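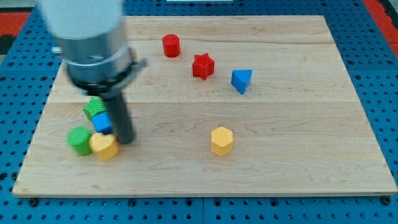 Que contient le jeu de données Grastex ?

Les résultats d'analyse de légionelles prélevées dans les réseaux d'eau chaude sanitaire des bâtiments municipaux de Skilovville, à raison d'une ligne par prélèvement, avec la température relevée au point d'usage et le type d'installation.

Grastex, fiche de données

Version publiée le 2026-09-25
Responsable du fichier : Gisela Bustos
Contrôle qualité : Yayra Essien
Encodage : UTF-8, séparateur point-virgule, décimale virgule

Contenu

Le dépôt comprend trois fichiers.

prelevements.csv : table principale, 1 227 lignes, une par échantillon analysé.
sites.csv : 30 lignes, une par bâtiment suivi (gymnases, piscines, résidences autonomie, crèches, centre de santé).
codes.csv : libellés des codes employés dans les deux autres tables.

La jointure se fait sur id_site. Les identifiants sont stables d'une version à l'autre. Un bâtiment fermé conserve le sien, et le champ actif passe à 0.

Champs de prelevements.csv

id_prel : identifiant du prélèvement, chaîne.
id_site : identifiant du bâtiment.
date_prel : date du prélèvement, format AAAA-MM-JJ.
type_point : D (douche), L (lavabo), R (retour de boucle), B (fond de ballon).
purge : 1 si le point a été purgé avant prélèvement, 0 sinon.
temp_c : température en degrés Celsius, mesurée après stabilisation.
l_spp : Legionella spp., en UFC/L.
l_pneumo : Legionella pneumophila, en UFC/L.
flag_lq : 1 si le résultat est inférieur à la limite de quantification.
flag_int : 1 si la flore interférente a empêché le dénombrement.
motif : S (surveillance programmée), C (contrôle après action corrective), E (enquête).

Collecte

Les prélèvements programmés suivent le calendrier arrêté pour chaque bâtiment. Les points sont choisis par le gestionnaire du réseau : au minimum le fond de ballon, le retour de boucle et un point d'usage défavorisé. Les flacons contiennent du thiosulfate de sodium et sont transportés à l'abri de la lumière. Les analyses sont faites par culture au laboratoire Drirberg. Les résultats obtenus par PCR, utilisés en interne pour orienter les interventions, ne figurent pas dans le dépôt : ils s'expriment en unités génome par litre et ne se convertissent pas en UFC.

Le motif E correspond aux prélèvements demandés à la suite d'un signalement de cas. Aucune donnée sur les cas n'est diffusée, ni date de signalement, ni âge, ni lieu de résidence. Un prélèvement de motif E ne signifie pas que le bâtiment a été reconnu comme source.

Valeurs censurées et valeurs manquantes

Lorsque flag_lq vaut 1, l_spp et l_pneumo contiennent la limite de quantification du laboratoire et non le résultat. Remplacer ces valeurs par zéro fausse les moyennes géométriques. Pour un calcul de tendance, préférer une méthode adaptée aux données censurées à gauche.

Lorsque flag_int vaut 1, les deux champs de dénombrement sont vides. Ces lignes sont conservées pour que le nombre de prélèvements par site reste exact.

Une température vide signale une mesure non faite ou une sonde hors période d'étalonnage. Les deux situations ne sont pas distinguées.

Traitements appliqués

1. Suppression des doublons stricts issus du double envoi des rapports.
2. Harmonisation de type_point. Les anciens rapports emploient « mitigeur » pour les douches comme pour les lavabos ; l'affectation a été reprise d'après les plans.
3. Recalcul de flag_lq à partir du rapport d'origine lorsque le signe « < » avait disparu à l'export.
4. Regroupement des points d'un même bâtiment desservis par deux productions distinctes. Le champ production de sites.csv indique ces cas.

Aucune valeur extrême n'a été retirée. Le résultat de 3 000 UFC/L du site SK-17, relevé en juin sur un retour de boucle, a été vérifié sur le rapport papier et maintenu.

Limites

Le fichier ne permet pas d'estimer une prévalence. Les points sont choisis parce qu'ils sont défavorables, et les contrôles après action corrective multiplient les lignes des réseaux qui ont posé problème. Toute comparaison entre bâtiments devrait se limiter au motif S.

Les tours aérorefroidissantes relèvent d'une autre réglementation et sont exclues, de même que les réseaux d'eau froide et les fontaines décoratives.

La purge n'est renseignée de façon systématique que depuis la révision du bordereau. Sur les lignes plus anciennes, la valeur 0 peut correspondre à une information absente. Prélèvements au premier jet et après purge ne renseignent pas sur la même partie du réseau et ne doivent pas être moyennés ensemble.

Usages déconseillés

Classement des établissements. Déduction d'un risque individuel pour les usagers. Appréciation de la conformité d'un bâtiment à la date de consultation : seul l'affichage sur place fait foi.

Citation

Bustos G., Essien Y., Grastex : légionelles dans l'eau chaude sanitaire des bâtiments municipaux de Skilovville, fiche et tables.

Corrections

Les erreurs sont à signaler avec l'id_prel concerné. Une correction validée est reportée dans la version suivante et inscrite dans le journal ; les fichiers déjà publiés ne sont pas modifiés.

Commentaires (4)

Theda Albers
Dans sites.csv, le volume des ballons est en litres pour la plupart des lignes mais en mètres cubes pour les deux piscines. Est-ce voulu ?

Gisela Bustos
Non, c'est une erreur de reprise. Tout sera en litres dans la prochaine version. En attendant, multiplier par mille pour SK-04 et SK-22.

Hussam Mansour
J'ai importé la table sous R avec read.csv2, aucun souci sauf id_prel, lu comme un entier quand on filtre sur les lignes anciennes. Les zéros initiaux disparaissent. Il faut forcer le type à l'import avec colClasses.

Zuweira Agbenyega
Serait-il possible d'ajouter la date de la dernière chasse du ballon ? Pour les résidences autonomie, la température seule n'explique pas grand-chose. Le carnet sanitaire du bâtiment Asante la mentionne, j'imagine que les autres aussi.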